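Why Does Paper Remember Being Folded?

Fold a piece of paper in half. Run your thumbnail along the edge. Now open it up and try to make the line go away.

You can iron it. You can put it under the heaviest dictionary in the house and sit on the dictionary. The line will still be there in the morning, looking pleased with itself. Grown-ups have been trying to flatten school letters found at the bottom of rucksacks for as long as there have been rucksacks, and the letters are winning.

To find out why, we need to get very close to the paper.

What paper is made of

Paper looks smooth, but under a microscope it looks more like a plate of spaghetti that somebody has trodden on. The strands are called fibres. Most of them come from wood, though old books were often made from rags, so there are some very serious books in museums that used to be shirts.

People in China were making paper 2,000 years ago, and the basic recipe would still look familiar. Mash up some plants with a lot of water, spread the mush out in a thin layer, let the water drain away, and press and dry what's left. As it dries, the fibres grip each other. There's usually no need for glue to keep the sheet together. The fibres manage by themselves.

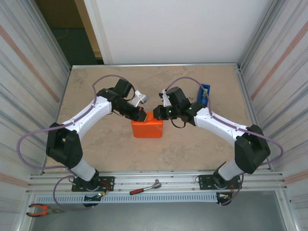
What happens when you fold it

Bend a sheet gently, so it curves like a slide, and let go. It springs back. The fibres have moved a tiny bit and then gone home. Scientists call this elastic bending.

Now press the bend flat. The fibres on the outside of the fold have to stretch further than they'd like, and the ones on the inside get squashed up. Some bend for good. Some let go of their neighbours, and a few snap. When you open the paper again, they can't get back to where they were. Scientists call this plastic bending, even though there's no plastic in it. (Scientists name a lot of things before lunch.)

So a crease is really a line of small damage. Every paper boat you have ever made was built by carefully breaking a piece of paper in the right places.

Siham Naciri, who teaches paper folding at Pornerstead library on Saturday mornings, puts it more kindly. "You're giving the paper a hinge," she says. "It will always want to bend there. So do think about where you put it." She says this with the look of someone who has seen a great many lopsided frogs.

Can you really only fold paper 7 times?

You may have heard that no one can fold a sheet of paper in half more than 7 times. With an ordinary sheet, getting that far is very hard. Each fold doubles the layers: two, four, eight, sixteen, thirty-two, sixty-four. By the seventh fold you would be trying to bend 128 layers at once, and your paper would be the size of a biscuit and about as bendy.

With a very long, very thin roll of paper, people have managed twelve. Please ask before trying this with the loo roll.

Why folded paper is stronger

A flat sheet held by one edge flops over like a tired dog. Put one fold down the middle, open it a little, and hold it again. Now it sticks straight out. To droop, the paper would have to bend in two directions at once, and paper hates that.

Paper aeroplanes use this trick, and so does cardboard. Look at the edge of a cardboard box and you'll find a wiggly layer hiding in the middle.

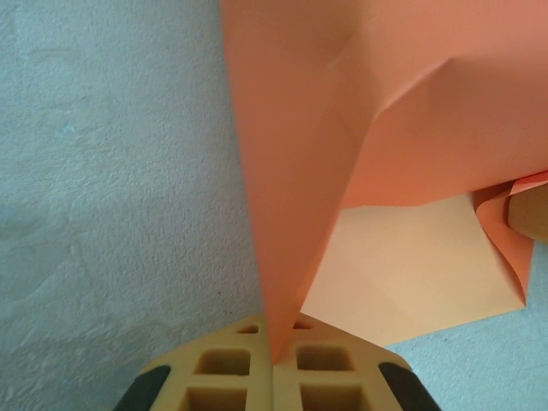 Folded and creased orange paper, running down to a sharp point.

Try it yourself

You will need: two mugs, one sheet of paper and some coins.

1. Put the mugs a hand's width apart and lay the flat sheet across them.

2. Put a coin in the middle. Say goodbye to the coin.

3. Take the sheet off and fold it backwards and forwards, like a fan, with folds as wide as your finger.

4. Open the fan slightly, lay it across the mugs again and add coins one at a time.

5. When it finally collapses, find all the coins. Check under the fridge.

Words to know

Crease: a line left in paper by a fold.

Elastic: able to spring back to its old shape.

Fibre: a very thin strand, such as the ones in wood, cotton and paper.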